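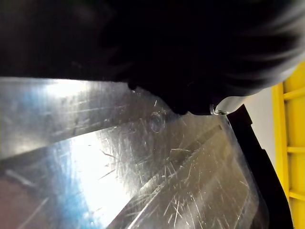
*Scratched clear plastic sheet, close up.*

## About Condthorpe Football Data

Condthorpe Football Data records and publishes match information for lower-division and youth soccer. The company supplies clubs, league offices and local newspapers. It does not sell betting data and does not supply odds.

The office is in Condthorpe. Match coding is done at the same address, on the floor above the server room.

### What we record

Each match file has 3 layers:

1. **Team sheet.** Starting players, bench, shirt numbers, formation at kickoff.
2. **Event log.** Passes, shots, tackles, fouls, cards, substitutions and restarts, each with a match clock time and a field zone.
3. **Minutes ledger.** Playing time per player, split by position. Stoppage time is logged separately and is not folded into the ninetieth minute.

The field is divided into 100 zones of equal area. Zone numbers run from the defending team's left corner flag and switch at halftime, so a zone always means the same thing relative to the goal being attacked.

The archive holds 641 matches. Files from before the present zone grid was adopted are marked "old grid" and should not be mixed with newer ones when comparing passing maps.

### How a match is coded

One coder logs the match from video at normal speed. A second coder repeats the log without seeing the first. The two versions are compared by software, and any event that differs in type, player or zone goes to a reviewer. Clock times may differ by up to 5 seconds before they are flagged.

Own goals, deflected shots and assists follow the written rules of the competition. Where a competition has no written rule, our own definitions apply. These are listed at the back of the data guide sent to every subscriber.

### Products

**Pratia** is the club package. It contains full event logs, player reports and the minutes ledger in spreadsheet form.

**Seixas** is the newspaper feed. It carries lineups, scorers, cards and a short statistics table. Saturday afternoon matches are sent first as a basic result, then replaced by the checked file.

**Husto** is the league office tool. It tracks suspensions, registration limits and youth player minutes.

### Staff

Wanpen Siriwan is head of data and is responsible for the event definitions and the review desk. Disputed entries are settled by her office. Coders are trained in-house on past matches before they work on live fixtures.

### Corrections

Clubs may request a correction to any published file. Requests should state the competition, the match clock time and the event in question. Video is helpful but not required. Corrected files keep the same match number with a new version letter, and the earlier version stays in the archive.

New competitions are added each October.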